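Bench notes, September, second bin of the shelf set
Started 9:40, coffee already cold

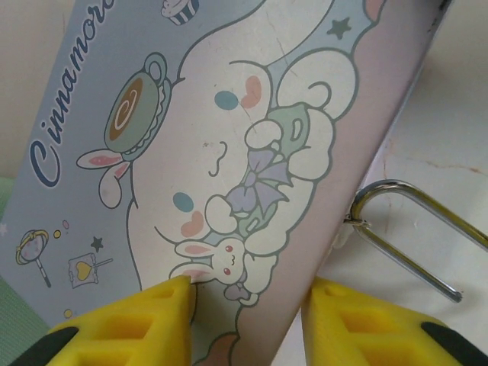 Target for this set is 225 good episodes of pick, turn, place, and we began the morning with fewer of them than I had claimed in the planning note. The turn is the part that hurts. Anyone can teleop a box up off a surface. Getting people to rotate it the same way twice is like asking a family to agree on how to load a dishwasher. The Cinnamoroll box has become the problem child, since the policy has to learn which way is up and the puppy is on his side for half of every episode, one blue eye over the other, smiling through it. I picked printed boxes for the set on purpose. The plain white ones we used in the last round taught the model that every face of a box is the front, and it has been very confident about that ever since.

Grip notes. Pinching by the bottom edge is fine and I would like everyone to keep doing it. Delia S. prefers to come in higher, across the middle, and her episodes look lovely from outside and are close to useless from the wrist, where all you get is finger. Wrist view has to keep most of the print. If you can't read at least part of the name on the box by the end of the lift, mark the episode B and move on. Do not mark it A because you liked the lift. (Delia O. asked that I write "Delia S." and "Delia O." in full in the log from now on, after last week's re-records went to the wrong one. Fair. Delia Surdu: high grips. Delia Olteanu: innocent.)

Speed. Aqeel is fast. Aqeel is so fast that his episodes come out at half the length of everybody else's, and when we trained on the mixed pile the arm did the approach at my pace and the turn at his. It threw a tea tin. Tin is fine, has a dent, stays in the set. New rule until I think of a better one: approach as you like, but count two in your head before you start the turn and two before you let go. Aqeel says counting two feels like waiting for a bus in Ulley. Noted, count anyway.

Labels. We've been using "tilted" for anything that isn't square to the bin, and that covers far too much. Split it as of today:

tilt-small: you'd leave it like that on your own shelf
tilt-large: you'd fix it if guests were coming
sideways: print reads across
flipped: print reads upside down
unknown: you can't tell, and say so

Laurențiu objects to the guests wording and wants degrees. He can have degrees when somebody gives us a box tracker that doesn't lose its mind on shiny card. Any soft glare along the edge of a printed box and the Costache tracker jumps to the wrong corner and sits there looking pleased. I've turned it off for this set. The old tracks are still in the folder if he wants to suffer.

11:15. Stopped for the left finger. It was closing a hair after the right one, so every box got a small shove before it got a grip. You don't notice it when driving. You notice it in playback when thirty boxes in a row all scoot the same way, as if something on the other side smelled bad. Despina took the linkage apart, found the screw backed out, put it back with the blue stuff. I'm leaving the shoved episodes in but tagged "scoot" so we can train with and without. My money is on without. Despina's money is on it making no difference, and she has been right more than I enjoy.

Scuffs. Laurențiu asked whether we should swap out boxes once they get scratched. No. The puppy has a few marks across his face by now and I want them in there. Boxes in the Jimville stockroom are not going to be in mint condition, and the last model we sent over there treated a strip of packing tape as a new kind of object. If a box gets so beaten up that it won't stay shut, retire it, and write the retirement in the log with the episode number so we don't spend another afternoon wondering why the set changes color halfway.

1:30, after lunch. Ran the overnight checkpoint on the bin for a laugh. It was trained on 2,000 episodes, the Braro ones included. Approach was good. Grip was good, bottom edge, very polite. Then it turned the box the wrong way, reconsidered, turned it back, and held it over the bin until the timeout. Delia Surdu says it was counting two. I think it's the pauses in our own data: people hover before the place while they work out where it should go, and the model has learned hovering as a skill. So:

Decide where the box is going before you pick it up. Look at the card, look at the bin, then drive.
If you hover anyway, finish the episode and tag it "hover". Don't cut the pause out afterward. The trimmed ones jump, and I can spot them.
Recoveries are welcome. If you drop it and pick it up again, that's an A as long as the second grip is clean.
Failed and gave up is a C, keep it, don't delete. Aqeel, this means you.

4:50. Count at close of day is 228, so we're over by three, before review. Review always eats more than three. I went through the first stretch of mine and knocked several down to B myself for high grips, which I will not be mentioning to Delia Surdu, except that she reads this notebook.

To do next session
check the left screw before starting, and again at lunch
reshuffle start poses, too many from the same corner
ask Despina for spare finger pads
Laurențiu to rename the old "tilted" tags, or write something that does
rerun training without "scoot", then with, same seed this time
find out who has the bin cards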